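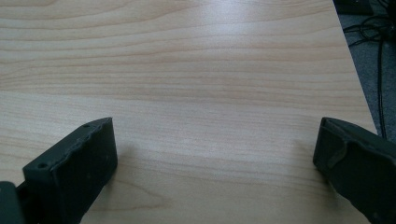

# Elogio relutante da mesa de jantar

Passei os últimos quatro anos a comer em pé. Não por convicção, que isso implicaria um plano, mas porque a cozinha tem uma bancada, a bancada tem a altura do cotovelo e o cotovelo, sendo preguiçoso, aceitou. Um dia dei por mim a jantar uma omelete por cima do lava-loiça, a ler as condições gerais de um seguro, e achei que a vida adulta tinha de incluir alguma coisa mais do que aquilo.

Decidi comprar uma mesa. Quem nunca comprou uma mesa imagina que se trata de um tampo e umas pernas. A Skondia, onde fui primeiro, não vende mesas: vende «superfícies de encontro». O catálogo tem 112 páginas e em nenhuma delas há um prato sujo. Há limões, isso sim. Limões em taças, limões soltos, meio limão ao lado de uma faca, sem peixe à vista que o justifique. Se a minha família se sentasse à volta de um daqueles limões, alguém perguntaria pelo resto do jantar e a conversa azedava antes do fruto.

O modelo de que gostei, chamado Sarine, custava 3.197 euros sem cadeiras. Perguntei à funcionária se as pernas estavam incluídas. Ela riu-se, eu não, e ficámos assim um momento. Acabei por comprar em segunda mão, em maio, uma mesa que o vendedor garantia ter custado 100 euros «só em verniz». Paguei menos do que o verniz e trouxe-a para casa com a sensação de ter enganado alguém, provavelmente a mim.

O que me interessa, porém, é a refeição. Há uma década que nos explicam que a mesa de jantar morreu: as casas encolheram, os horários desencontraram-se, come-se no sofá, no carro, em frente ao computador. Os artigos sobre esta morte são sempre escritos em tom de luto por pessoas que, suspeito, também comem no sofá. Evocam a avó, a terrina, os domingos. A minha avó tinha uma terrina, e lembro-me bem dos domingos: duas horas sentado a ouvir falar de partilhas, com os sapatos apertados e a proibição expressa de me levantar antes da fruta.

A nostalgia esquece-se da fruta. Esquece-se também de quem cozinhava, servia, levantava e lavava, que era invariavelmente a mesma pessoa e se sentava na ponta mais próxima do fogão, de lado, como quem espera um comboio. Se é esta a mesa que morreu, aceito as condolências mas dispenso a ressurreição.

E no entanto sento-me. Nas primeiras semanas senti-me ridículo, sozinho diante de um prato com garfo do lado certo, como um hóspede da pensão de mim próprio. Depois comecei a demorar mais. Uma sopa, em pé, dura quatro minutos; sentado, chega para pensar numa coisa até ao fim, incluindo coisas em que preferia não pensar. Convidei vizinhos. Vieram, partiram um copo, discutiram o condomínio até à meia-noite e foi tudo bastante parecido com os domingos da minha avó, só que desta vez fui eu a lavar a loiça.

Defendo, portanto, a mesa, com as reservas que ficam ditas. Não salva famílias nem melhora a digestão de quem janta com um cunhado. Serve para pousar os braços enquanto alguém acaba uma história comprida demais. A minha já tem uma pilha de correio numa das pontas, e todas as noites a empurro mais um palmo para caber o prato.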